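Livari housing service: interview on shared tenancies

Livari lets rooms in Plastley on terms of four months or longer. The head of lettings said demand had risen since April. "Applicants ask first about notice periods," she said. "Ours is five weeks for every tenant."

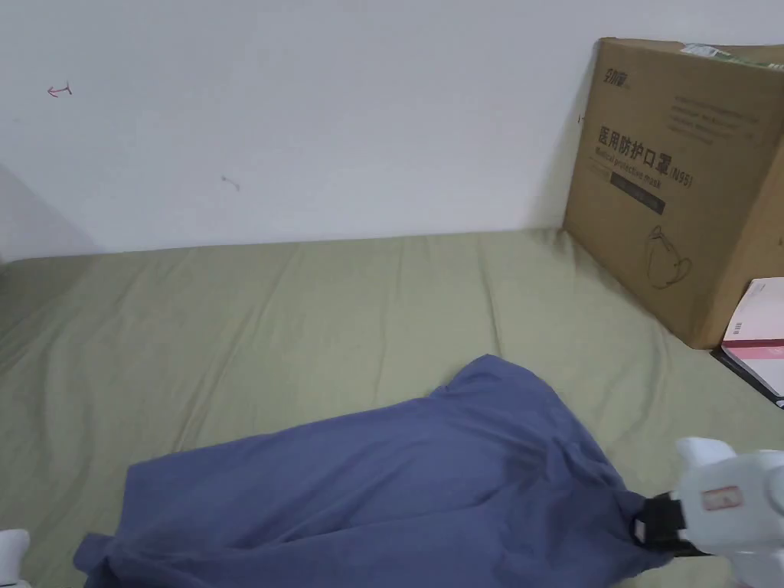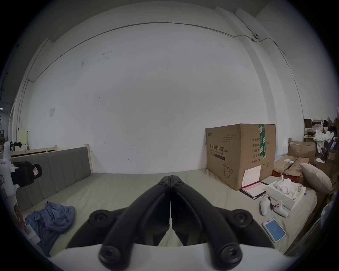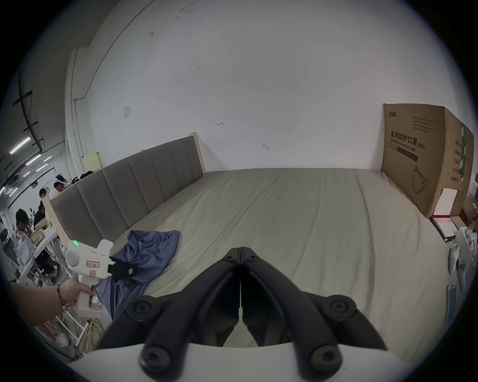 Bed with sheet on the bed

Deposits and repairs

The service holds roughly 2,000 deposits. "Repairs are reported in writing," she said, "and each report is acknowledged."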